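Open day at Hultora, Lund: notes on the wet bench cell

Posted 5 Aug 2025

Hultora ran its open day in Lund back in May and I have only now typed up my notes. I went for one item on the programme, the glassware handling demo, having spent a fair part of last year failing to get something similar to work on a much cheaper arm. The rest of the building (pallet sorting, a paint line, coffee) I saw at walking pace.

Visitors went through in groups, 30 minutes per group, with 21 people in mine. That is too many for one bench. I stood at the back for the talk and moved up when half the group left for the paint line.

The cell runs on a planner called Pandumley, which was developed at Drekitholm and is now maintained jointly. It takes a list of named objects and a target state, and works out the grasps and the order. There is no taught path. The operator typed the job in at a terminal, read the plan back on screen, and released the arm. Planning took 70 seconds for the first job, which felt long with a crowd waiting. I was told most of that goes on checking the forearm and cabling against the glass, and that a repeat job with the same layout loads from cache.

The bench itself was plain. Black cloth, a clear acrylic rack with test tubes in it, and a small round-bottomed flask on a cork ring with a plastic funnel in the neck. I asked about the cloth. It is there to cut reflections from the table, and they have tried several colours. Clear glass on a clear rack is about as unkind a target as you could pick for a depth camera, and the team did not pretend otherwise.
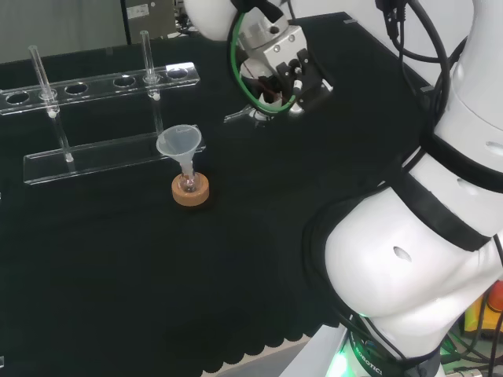

The arm over the bench, gripper above and to the right of the funnel.

The gripper is a parallel type with dark fingertip pads. I had expected something softer for glass. The answer was that pad material matters less than closing speed, and that they limit force in the controller and let the pads wear. My own experience is the opposite, but my controller was poor.

Some points I wrote down during questions:

Their test log for the tube task stood at 118 runs on the day. They would not give a success rate, on the grounds that the layout had changed partway through. Fair enough, though I would have liked the split.

A tube that leans in its hole is harder than one that stands straight. The planner estimates the axis of the tube before it picks an approach angle, and a small error there shows up as the rim catching on the way out.

The cork ring is treated as fixed. If it gets nudged, the whole layout has to be scanned again.

Cable routing down the outside of the arm is regarded as temporary. It has apparently been temporary for a while. I have the same arrangement at home and had no advice to offer.

What I did not get was any detail on pouring. The planner has a pour action, and the manual on the side table gave it two pages, mostly about tilt rate and where to hold the vessel. Nothing on how it decides when to stop. I asked whether they weigh the receiving flask and was told that this is under discussion with Drekitholm.

The handout lists a simulator build of Pandumley, on request. I have sent the form off. If it arrives I will run my old rack layout through it and post the timings.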